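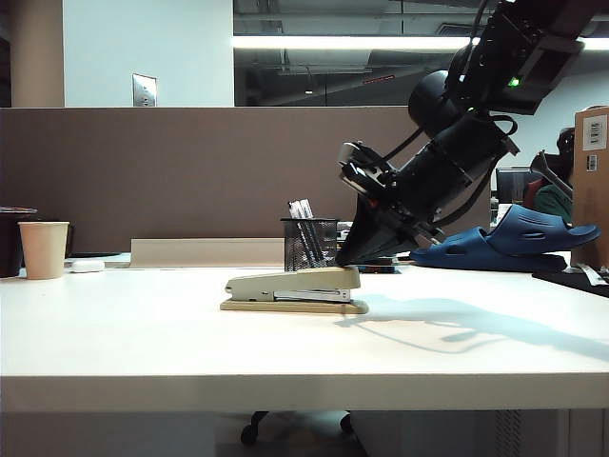 Long beige stapler, white desk.

Thread on printing and posting a parish newsletter, for anyone taking one on this year. I've done the Triston one since November and the first run under my name went out on 5 January 2024.

1/ Print run is 200 copies. Ours is two sheets of A4, folded by hand. Odell quoted less than Brudurora for the same paper, but their delivery charge wiped out the saving.

2/ Copy deadline is the 22nd of the month. People will send things on the 25th. I hold one small box on the back page for late notices and when it's full, it's full.

3/ Use 11 point type or bigger. I tried 9 point to fit in the bus times and had three complaints before lunch.

4/ Check every phone number by ringing it. We printed the wrong one for the village hall and a man in Olatunji Close took bookings for a week.

5/ Adverts pay for the paper. Small box, one price, paid up front - no running accounts.

6/ Delivery is by street. Write the number of copies on each bundle and leave spares at the shop.

7/ The bus times are back in, by the way. They have a page to themselves and the recipe has gone.

8/ Next one has the footpath closures and the allotment waiting list. Send me anything else by the 22nd please.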